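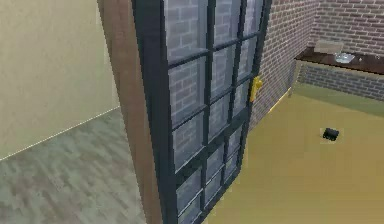

Von unserer Redaktion | Dezember, 14:20 Uhr

Türprüfer läuft wieder - Rirno richtet Zelle in Grønli neu ein

Grønli. Der Türprüfstand bei Rirno arbeitet seit heute Mittag wieder. Zwei Wochen Stillstand, Grund war ein verzogener Greiferflansch und danach, hartnäckiger, ein falsch eingemessener Drehpunkt. Die Maschine, ein Arm auf fester Säule, im Betrieb nur Skunidel genannt, öffnet und schließt Türen im Dauerlauf. 700 Zyklen pro Nacht sind das Soll. Zuletzt blieb sie schon nach wenigen Bewegungen mit Kraftfehler stehen.

Kerstin Eklund leitet die Instandhaltung, ihr Bruder Gøran Eklund pflegt die Simulation dazu. Beide standen am Vormittag noch an der Zelle, er mit Laptop auf einer Werkzeugkiste. Gegen halb zwölf die Freigabe, dann Probelauf, dann Mittagspause.

Der Schaden selbst war schnell gefunden. Beim Wechsel der Greiferbacken hatte sich der Flansch minimal verkantet, eine Schraube saß auf einem Grat. Abgebaut, Fläche abgezogen, neuer Satz Schrauben, mit Drehmoment angezogen und mit Lackstift markiert. Erledigt an einem Nachmittag. Der Arm fand den Griff danach sauber. Er zog die Tür auch an. Auf halbem Weg stieg dann die Seitenkraft, die Sicherung griff ein, Ende.

»Wir haben erst am Band gesucht«, sagt Kerstin Eklund. »Geölt, Spiel gemessen, Tür ausgehängt, wieder eingehängt. Am Band war nichts.« Die Grenze für die Seitenkraft liegt in dieser Zelle bei 60 Newton. Anheben wollte sie die nicht. Wer die Grenze hochsetzt, bekommt zwar einen durchlaufenden Prüfstand, aber auch Messwerte, die keiner mehr gebrauchen kann.

Also Simulation. Jede Tür, die auf den Prüfstand kommt, gibt es bei Rirno vorher am Rechner: Blatt, Griff, Drehachse, ein Stück Raum davor und dahinter. Das Modell, mit dem jetzt gearbeitet wurde, zeigt eine hohe Glastür mit dunkelgrauem Rahmen und Sprossen, aufgeschwungen, dazu einen knallgelben Griff. Auf der einen Seite grauer Boden in Holzoptik, auf der anderen ein gelblich-olivfarbener, dahinter Ziegelwand. Die Farben sind den Technikern ziemlich egal, nur beim Griff nicht. »Gelb vor Dunkelgrau, das sehe ich auch nach zehn Stunden noch«, so Gøran Eklund. Von schräg oben schaut er am liebsten drauf, dann sieht man den Bogen, den die Türkante beschreibt.

Und am Bogen lag es. In der Steuerung war die Drehachse der Tür noch mit den Werten aus der Zeit vor dem Flanschtausch hinterlegt. Der neu gesetzte Greifer saß ein Stück anders, der Arm fuhr also einen Kreis um einen Punkt, an dem gar kein Band ist. Am Anfang der Bewegung fällt das kaum auf. Je weiter die Tür aufgeht, desto stärker drückt der Arm quer zum Blatt. Im Modell ließ sich der Fehler nachstellen: falsche Achse rein, Seitenkraft steigt an derselben Stelle wie am echten Stand. Richtige Achse rein, Kurve bleibt flach.

Danach kam die Handarbeit. Tür in zehn Stellungen festgesetzt, Griffposition jeweils mit dem Taster angefahren, Kreis durch die Punkte gerechnet. Beim ersten Durchgang passten zwei Punkte nicht, der Türfeststeller hatte nachgegeben. Also noch mal, diesmal mit Zwinge. Der zweite Satz ging glatt durch und steht jetzt in der Steuerung, der alte ist gelöscht und nicht blos auskommentiert, darauf legte die Instandhalterin Wert.

Neu ist auch die Reihenfolge beim Einrichten. Bisher wurde nach einem Backenwechsel nur der Griff neu angelernt. Ab sofort gilt: Flansch prüfen, Greifer einmessen, Drehachse einmessen, dann ein langsamer Lauf mit aufgezeichneter Kraft. Erst wenn die Aufzeichnung zur Kurve aus dem Modell passt, darf die Nachtschicht starten. Das kostet eine gute Stunde. In der Werkstatt gab es dazu Gemurre, der Zettel hängt trotzdem schon am Schaltschrank.

Bei der Gelegenheit wurde einiges miterledigt. Schleppkette gereinigt, ein Kabelbinder an der zweiten Achse ersetzt, der hatte sich in den Mantel gearbeitet. Die Lichtschranke an der Zugangsseite sitzt etwas tiefer, weil sie bei Gegenlicht aus dem Hof ab und zu ausgelöst hatte. Fett an den Gelenken nachgefüllt, Filter im Schaltschrank gewechselt - der war fällig seit dem Sommer. Ein Ersatzflansch liegt nun im Regal neben der Zelle, bisher musste der bestellt werden.

Für Taleck ist der Ausfall ärgerlich. Der Beschlaghersteller lässt in Grønli eine neue Serie von Türgriffen prüfen und hatte die Ergebnisse noch vor den Feiertagen erwartet. Daraus wird nichts. Man habe sich auf eine verkürzte Auswertung geeinigt, heißt es von dort, der volle Dauerlauf folgt im Januar. Über Kosten wollte am Vormittag keine der beiden Seiten sprechen. Die Läufe aus den Tagen vor dem Stillstand werden verworfen, soweit sie nach dem Backenwechsel entstanden sind. Alles davor bleibt gültig.

Offen ist noch die Sache mit schweren Türblättern. Dort biegt sich die Säule unter Last ein wenig, im Modell ist sie völlig starr. Für Glastüren mit schmalem Rahmen reicht das, sagt Gøran Eklund, für Brandschutztüren wohl nicht. Er will die Säule nachmodellieren, sobald Messwerte da sind. Messen soll seine Schwester, die aber erst den Prüfstand nebenan wieder flott kriegen muss, dort klemmt ein Schlitten.

Der Probelauf heute endete ohne Fehler. Seitenkraft durchgehend weit unter der Grenze, Griff jedesmal beim ersten Anlauf gefasst. Heute Nacht läuft Skunidel das erste mal wieder unbeaufsichtigt. Die Rufbereitschaft hat Kerstin Eklund selbst übernommen.

Auch aktuell
Grønli: Hallentor bei Rirno bleibt bis Monatsende gesperrt
Taleck sucht Auszubildende für die Gießerei
Schlitten klemmt, Schicht fällt aus - Rirno verschiebt Fenstertests
Glatteis am Hafen, Busse fahren Umleitung
Werkstattabend in Grønli: Anmeldung noch möglich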